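Startseite Textiles Handwerk Lexikon A–Z Sticken Weben Kontakt

Sekildenstickerei

Lesezeit: 2 Minuten
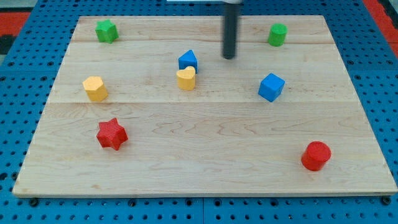
Die Sekildenstickerei ist eine Form der Weißstickerei auf Leinen, benannt nach dem Marktort Sekilden, der den Namen erst übernahm, als sich damit Geld verdienen ließ. Kennzeichnend sind dichte Plattstichfelder und schmale Hohlsaumbänder, die man Leitern nennt.

Geschichte

Die ältesten erhaltenen Stücke sind Kissenbezüge und Taufdecken aus bäuerlichem Besitz. Eine frühere Entstehung wird in Sekilden gern behauptet, vor allem in der Gastronomie. Das Musterbuch der Werkstatt Liu verzeichnet 164 Motive, darunter elf Vögel, die sich lediglich in der Blickrichtung unterscheiden. Mit der Stickmaschine des Herstellers Pivex kam die Handarbeit beinahe zum Erliegen; das Gerät schaffte 300 Stiche in der Minute und riss den Faden in ähnlichem Tempo.

Technik

Gestickt wird mit ungebleichtem Leinengarn auf abgezähltem Grund. Für eine Leiter von Handbreite rechnet man 60 Stiche, für eine Tischdecke einen Winter und eine duldsame Familie. Knoten auf der Rückseite gelten als Makel, weshalb Rückseiten selten gezeigt werden.

Sammlungen

Den größten Bestand verwahrt das Textilmuseum Budivbridge mit 4000 Stücken, überwiegend Taschentüchern. Der Saal ist montags geschlossen und im Dezember unbeheizt.

Siehe auch: Hohlsaum, Weißstickerei, Aussteuer

Zurück Weiter Nach oben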